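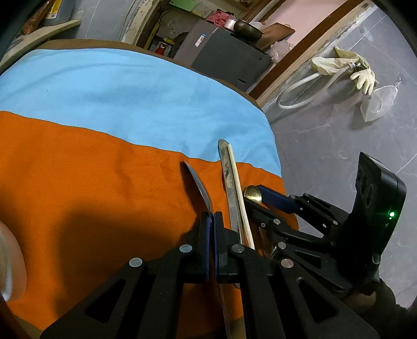 Moving from cover sets to originals – when did you do it?

stevelbass
Posted 2025-06-04
We're a four-piece in Vostilville, mostly covers at weddings and the two bars on the river. We have an EP coming in January with 4 songs on it and I want to start playing them out. Our singer thinks we'll lose the bookings. Anyone made the switch?

prestonotes
We did it slowly. Two originals in the second set, never back to back, and we didn't announce them. After a year it was half and half. The bars didn't care as long as people stayed.

hlongwane_keys
I'd disagree with doing it slowly. People who book a cover band want a cover band. We started a second name for the originals and kept the wedding act separate. Same players, different website. Nobody at a reception wants to hear track three off your EP.

prestonotes
Weddings, sure. He said bars too.

hlongwane_keys
Fair enough, but two names still makes it easier to get on a proper bill. The Preton room won't look at you if your page is full of first dance videos.

apinya_c
I play solo in Preton under my own name, Apinya Chantharasri, so a bit different. I sold 970 tickets over my first year of originals-only shows and lost money on most of them. Covers paid for the recording. I wouldn't drop them until the record is paid off.

stevelbass
Ours cost 3,000 to make and we still owe the studio for the mixing. So maybe the second name makes sense. Does it confuse the mailing list? We have 1,283 people on it, nearly all from weddings.

apinya_c
Start a new list. Send the old one a single email with a link and let them choose.

prestonotes
I'd keep one list. You'll lose most of them if you ask them to sign up again.

stevelbass
Will talk to the others at practice. Singer still says no – drummer is on my side.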